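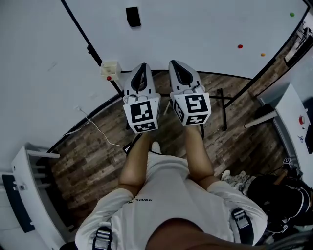 Coding race in a sample of magazine ads: what to do with unmarked figures?

Asked by Chia-hao Yeh

I have 786 ads from the Kukwood archive, coded for a media studies thesis. My sheet has a "racial cue" column. Coders fill it in for Black and Asian models and leave it blank for most white ones, so 591 rows are empty. Do I treat a blank as "white" or as missing data?

2 answers

Nadetti
Neither. A blank mixes two things: no cue present, and a cue the coder did not register. Split the column in two — perceived category (required, with "unclear" allowed) and explicit cue in text or styling (yes/no). Recode a subsample with two coders and report agreement per category. Pooled agreement will hide the problem, as the white rows dominate. State in the methods section that you code perception and make no claim about identity.

Pap
just drop the blanks, I had 17 left over in mine and my adviser never asked

Comment from Nadetti: Dropping 591 of 786 removes the comparison group.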